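Notebook, suturing project
September 6, 2026
Entry by Nikau Harawira, read by whoever is on the bench next

Where we are

Second week of the student team trying to get the learned policy to throw a running stitch on the practice pad. The proposal we wrote in June says "autonomous closure of a short incision." I said then that I thought this was too much for one semester and I have not changed my mind. What we have so far is a policy that sometimes picks up a needle and sometimes drives it, on a pad it has seen before, under lights it has seen before. Fine. Write that down as what it is.

Data

We now have 20 teleoperated demonstrations from the Cillbridge console. I went through all of them again this morning and threw out 4. Two had the needle regrasped off to the side, where the wrist camera loses it. One has a long pause in the middle where the operator was clearly talking to somebody. The last one is just bad suturing, and I don't see why we would teach it that.

Still unhappy about how alike the rest are. Same operator for nearly all of them, same entry side, same habit of swinging the needle out wide before the bite. The policy swings wide too. The team was pleased with this ("it learned the style"), but a style it can't get out of is going to hurt us as soon as the incision runs at a different angle. Need at least one left-handed operator before anyone trains again.

The Flotenar paper

Read it twice. The success number in the abstract is for needle pickup only. The full stitch number is in a table near the end and is a lot less impressive, and their pad is clamped flat with the incision always in the same place. We borrowed their action representation on the strength of the abstract. I am not saying it is wrong, only that we took it without checking, and I signed off on it too.

Things to settle from it:
- Do relative wrist poses help, or do they just hide the calibration error? We have never run the comparison.
- Their definition of a good throw doesn't mention bite depth. Ours should.
- They reset the thread by hand between attempts. So do we. Both of us ought to say so in large print.

Calibration

The instrument wrist is cable driven and the joint readings drift from where the jaws really are. Tamošiūnaitė rig notes claim the offset is constant for a given instrument. I doubt it. I ran the same pose from two directions and the jaws did not look to me as if they settled in the same spot, and I would bet on cable slack. No proper measurement yet, so this is an opinion with a bad smell attached. Somebody should do it with the dial gauge before we blame the network for anything.

Also: the tool offset in the config file was last touched by hand with no comment. If you change it, leave a comment. I have asked before.

Today's runs

Ran 13 attempts with the current checkpoint. Scoring was pickup, orientation in the jaws, entry, exit, and thread pulled through, each one yes or no, and the judge doesn't get to know which checkpoint it is. Entry succeeded in 6. I am leaving the video scoring of the exits to someone else, as I wrote the reward terms and will be too kind or too harsh.

What I look at now is how the needle sits before the bite. In this view the curve drops away toward the lower left with the point clear of the jaws, which I like, but the thread doubles back on itself in a long narrow loop across the pad, and I have no confidence the policy knows the thread exists. Nothing in our observation labels it. The knots and cut tails farther up the incision are the same dark color, too, so a thread mask is going to need more than a threshold. 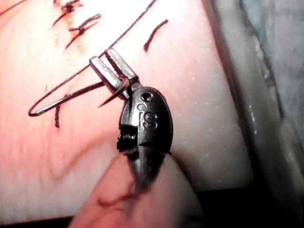
Next

1. Dial gauge test, both approach directions, before any retraining.
2. Label thread in a small batch of wrist frames and see whether a plain segmenter can separate live thread from old stitches. If it can't, we learn that cheaply.
3. Fresh pad with the incision rotated. I expect this to go badly. Do it anyway and keep the video.
4. Ask for time on the Flellness simulator, but only for the reset logic. I don't trust its thread model and don't want to see sim numbers in the midterm slides next to bench numbers.
5. Rewrite the first line of the project page. "Autonomous closure" comes off until there is a closure.

Open question for the group meeting: is one complete stitch, repeated on a new pad — with the failures reported — enough for the final demo? I say yes. Bring arguments if you think otherwise.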